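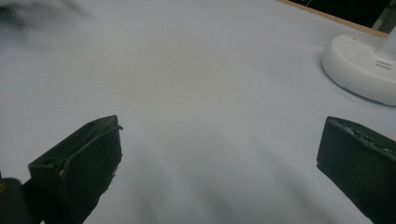 A clear white surface, the hardest thing in my apartment to hold on to.

I grew up in a house where the kitchen table was never seen. We knew it was under there, the way you know there's a floor under snow. Mail, seed catalogs, my brother's trombone parts, a bowl of batteries that may or may not have been dead. We ate around the edges.

So when I moved into a one-bedroom on the top floor of the old Leken building last September, I made myself a promise. One surface, always clear. Everything else could go to pieces (and it has!), but I'd have one flat white place to put a cup of coffee down.

The building went up in 1938 and my apartment measures 630 square feet, if you're generous about the closet. Whoever laid it out loved doors. There's a door between the kitchen and the hall, a door between the hall and another, smaller hall, and a door that opens onto a shelf. What there isn't is anywhere to put things, and I own a lot of things.

I called Khrystyna Chornovol, who has been helping people in my neighborhood sort out their homes for years, and asked her what to do first. I was expecting bins. I had already priced the bins – the nice stacking set from Kestik runs $379, and I'd been visiting it online like a puppy in a shelter.

"Don't buy anything," she said. "Go find out what you put down when you walk in the door."

Keys, sunglasses, phone, receipts, half a granola bar. Every single evening, same spot, within a minute of getting home. I'd been blaming the apartment for a heap I was building by hand, a pocket at a time.

Her fix was a shallow dish by the door and a hook for the bag. I also had to open the mail standing up, over the recycling, coat still on. I felt ridiculous doing it the first week and now I can't do it any other way. I got rid of nearly 100 paper items in one weekend, including the manual for a Venckus bread machine I gave to my cousin two apartments ago.

Some of it didn't take. I tried the thing where you turn all your hangers backward and I just ended up with backward hangers. I bought a label maker and labeled the label maker. And the drawer next to the stove is exactly what it was in the fall, full of takeout menus from Plesora, soy sauce packets and a key I'm afraid to throw out.

But the table has stayed clear most nights. My brother came for dinner a couple of weeks ago, looked at it, and asked if I was moving out. Then he set his hat down right in the middle, and I let it sit there until dessert before I handed him the dish.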